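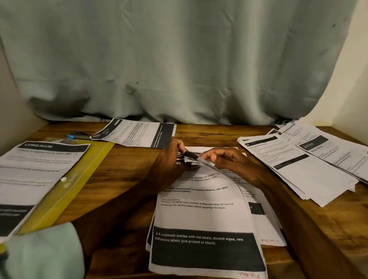 Les fiches-tâches sur le bureau, et la pochette jaune du salon.

Je profite de ce numéro de juillet pour vous donner des nouvelles du grand tri des fiches, puisque plusieurs d'entre vous m'ont demandé où on en était ! Chez Wastedside, on a donc 137 fiches-tâches imprimées, accumulées au fil des ateliers, et Maricel Lacson et moi avons décidé de les relire toutes, une par une, avant la rentrée. Oui, sur papier. Je lis bien mieux avec une feuille entre les doigts, et puis ça me permet de griffonner en rouge – ceux qui ont déjà reçu mes annotations compatiront.

Elles sont en anglais, comme toujours, avec leurs bandeaux noirs. Ma préférée du moment, c'est celle des flacons de cosmétiques : il faut enlever les vieilles étiquettes, nettoyer les restes de colle avec des lingettes à l'alcool, puis poser les nouvelles sans bulles. Sans bulles ! J'ai essayé chez moi sur trois flacons de la salle de bains et j'ai fini avec des étiquettes toutes gondolées et les doigts qui collaient. Erlinda Espiritu me conseille de partir du milieu et de lisser vers les bords avec une vieille carte de fidélité. Je retente ce week-end.

Côté rangement, on a adopté les pochettes en plastique, une par pièce de la maison. Le salon est dans la jaune (titre « LIVING ROOM », impossible de se tromper). Pour la cuisine on hésite encore, il y a tellement de fiches que la pochette ne fermerait plus, alors on va sans doute la couper en deux : vaisselle d'un côté, placards de l'autre.

Il nous reste 13 fiches à relire, surtout de la lessive. Si vous avez à la maison des exemplaires annotés, même tachés de café, rapportez-les à Maricel avant la fin du mois, elle reporte les corrections au propre l'après-midi, à partir de 14 heures.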